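Cerport Folding Work Table: Product Review

Prepared for the shared facilities guide

The Cerport folding table was assessed over one season as a possible replacement for the older Mokus tables used in the reading rooms and the annex. Staff used it for registration, book repair and exam seating.

Assembly

The table arrives in one carton with the legs already attached. Two people can set it up in a few minutes, and no tools are required. The printed guide is short and clear, although the diagram of the leg lock is too small to be useful.

Stability

The manufacturer states a load limit of 360 pounds. The assessment did not test this limit. Under ordinary use, including a paper cutter and full boxes of books, the top remained level. Some sway was noted when a person leaned on the short side. The Mokus model is firmer in this respect, but it is also considerably heavier to move.

Storage

Folded tables stack neatly against a wall. Departments with 40 or more units should order the Zieliński cart, as the Cerport cart has small wheels that catch on door strips.

Care

A damp cloth and mild soap are sufficient. Solvents should not be used. Dark tops show dust sooner than light ones, and departments may wish to consider this when selecting a color.
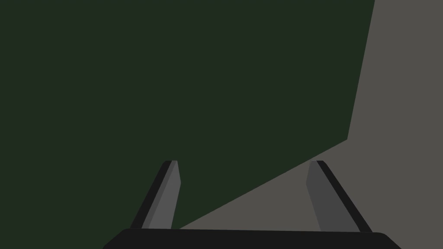

Recommendation

The table is approved for general use. It is not recommended for sewing machines or other equipment that vibrates. Orders should be placed through Fosby by the end of September.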